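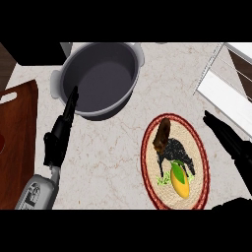 Cuvent gave us the new kitchen in June and took the early shift away with it, so by the time I clocked in at 8 the arms had been at it for hours and I was only there to watch. Up they came on my screen, the practice counter in all its fake marble glory, one arm reaching for the big grey pot and the other hovering by the plate with the mango and the bread on it. I was meant to press a key whenever I'd have done it differently. I pressed it a lot!

Sneha Mathur, in the next chair, had done 15 years on the pans at Clevham and she couldn't stand it. "You don't go for a pot like that," she told the screen, every morning, as though it might blush. Then she'd press her key and write a note, and the next day the left arm would come in a bit lower, and she'd go quiet and look at her hands.

We used to be 30 on that floor. Now there were six of us in a warm room with decent chairs, and my back had stopped hurting, and I felt rotten about how much I liked that. Harish Awasthi had gone to his brother's shop. He rang me one lunchtime and asked who was doing his dal.

"They haven't learned it yet," I said - true, as far as it went. It was on my list for the afternoon.

"Don't tell them about the second lot of garlic," he said.

I said I wouldn't. At ten past two the dal came up, and there was the box for notes, and I sat there with my finger over the key until Sneha asked if I wanted tea.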